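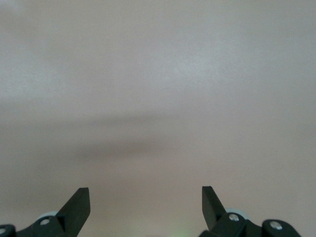 Photo: Ollance

News > Cameras > Press releases

Print this page | E-mail this page

October — by Orla Mac Suibhne

Ollance to ship Wumoline compact camera in October

Ollance will begin shipping the Wumoline, its second compact camera with interchangeable lenses, in October. The body replaces the Pisamness, which stays on sale until stock runs out.

The Wumoline has a 23-megapixel sensor and weighs 400 grams with battery and card. It has two card slots — the Pisamness had one — and takes all existing Ollance lenses without an adapter.

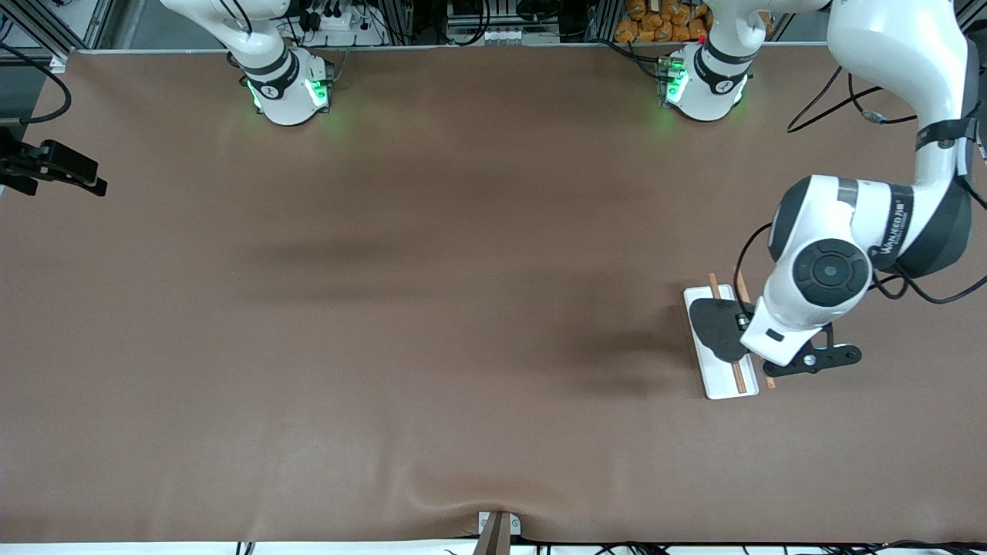
Brown mat on a work table.

The camera will sell for $1,490, body only. A kit with the Ateş standard zoom will follow, and its price will be announced when orders open. Pisamness batteries fit the new body, but the older charger does not.

Dealers can place orders from Tuesday at 9 a.m. through their usual Ollance sales contact. Review units are limited, and requests from the press should be sent to Orla Mac Suibhne at the Ollance press office.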